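October, 6:40 am

Up since five. Couldn't get back to sleep, the radiator knocking again. So writing this at the kitchen counter with cold toast. Have to be out the door by quarter past seven.

Choir last night. Second rehearsal with the new director, Rodrigo Valente, and I think I like him. He talks fast. Makes us stand the whole first hour, which my knees had opinions on. We did the Nieminen piece top to bottom, twice, and the second time the altos came in right at bar 40-something and I got goosebumps, real ones. Then he stopped us to say the tenors were dragging. They were.

Sofia M. gave me a ride home after. She's thinking of dropping out until spring – her mom's hip, the driving back and forth to Stultgate, all of it. I said of course, do what you need to. Then sat in the driveway feeling sorry for myself. I only know where to come in on the fast parts by listening to her breathe.

Dues are 329 for the year now. Was it that much last year? Have to look. Paid half.

Things for today, before I forget
call the dentist (REALLY)
return Bram's ladder
birthday card for Pankaj
black skirt to the tailor, zipper
eggs, onions, the good mustard

The ladder has been in our hallway for a month. Bram Hoekstra is too polite to ask for it. Saw him at the mailboxes and he looked past me at the ladder through the open door and said nice weather. I nearly died.

Colors. Been turning this over since rehearsal. Valente asked everyone what color the last chord is and people laughed, but then they answered. Yellow, three people said. Somebody said brown. I said turquoise without thinking and then had to defend it, badly. Been hearing it that way all morning over the sink. 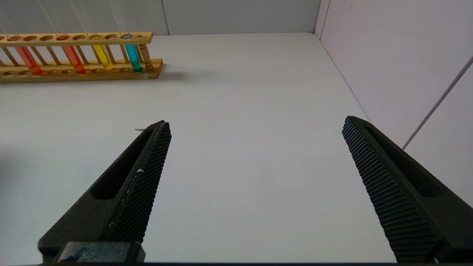

My four chords, more or less. Turquoise comes last.

Told him at the break that the opening is red to me, or red going orange, and he wrote it in his score. In pencil! Felt about nine years old. Proud, I mean.

Concert is set. The Zimden hall, which seats 520, and I can't imagine us filling it, but Sofia Zervas says the spring one got close and she does the tickets so she'd know. She wants posters up by the end of the month. I said I'd do the library and the bakery and the laundromat. Why do I say these things. The laundromat guy hates tape.

Later – lunch, 12:20

Dentist called. Not till after Thanksgiving, fine, the tooth can wait if I chew on the left. Card bought, it has a heron on it. No idea if Pankaj likes herons. Everybody likes herons.

Work is slow. Spent an hour on the Zakier order that nobody could find and it was under the wrong name the whole time, filed with the returns. Didn't say anything smart. Ate my soup at my desk and marked up my music with the good pencil, breaths mostly. There's a spot on page six where I have no air left at all and have to steal some in the middle of a word. Valente says steal it, just don't all steal it together.

Tried humming it in the stairwell since there's a nice echo. Somebody came down from the third floor and I pretended to be coughing. Coughed all the way to the lobby.

Night, 10 something

Ladder returned!! Bram gave me a bag of pears. So now I owe him again. They're hard as rocks, put them in the window.

Skirt didn't make it to the tailor, they close at five, I always forgt that. Tomorrow. Or safety pin it, have done worse.

Sofia M. texted. She's going to try to stay on through the concert and stop after. I wrote back three hearts and then worried it was pressure, then sent a long message saying no pressure, which was surely worse. She sent a thumbs up.

Ran the middle section in the bath, door closed. Got the page six bit on the fourth try. Still flat on the way up. Neighbor's TV on through the wall so I dont feel bad.

Still haven't looked up last year's dues. Bed. Alarm for six, eggs still not bought.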